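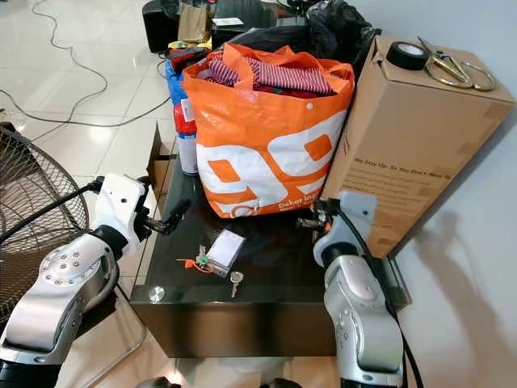 We wrote the Flollico house rules because everyone who joins the Henduvgate recordings asks the same friendly question in their first week, which is how tidy a workspace has to be before you press record. The short answer is that clutter is welcome and hazards are not! A stuffed shopping bag in the middle of the table is fine, and so are keys lying between the grippers, but scissors left on top of a box should go in a drawer unless the task calls for them (please, even if you're in a hurry).

## Before each session

- Walk the cables from the arm to the wall.
- Run the arms at low speed for 3 minutes.
- Keep one hand near the stop button whenever somebody is inside the tape. 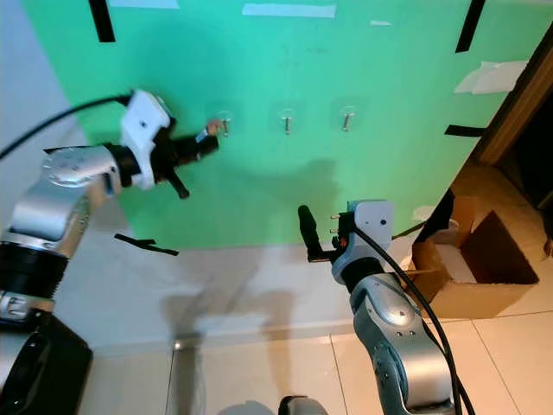
## Episodes and labels

We ask for 100 clean episodes per task, and we review 10 of them by eye before the batch goes into Zisusen. A dropped object doesn't spoil an episode, so keep it and label it `drop`. The current release holds about 3,000 episodes, and we'd love to hear from you if a label looks wrong.

Rules last revised 11/17/23.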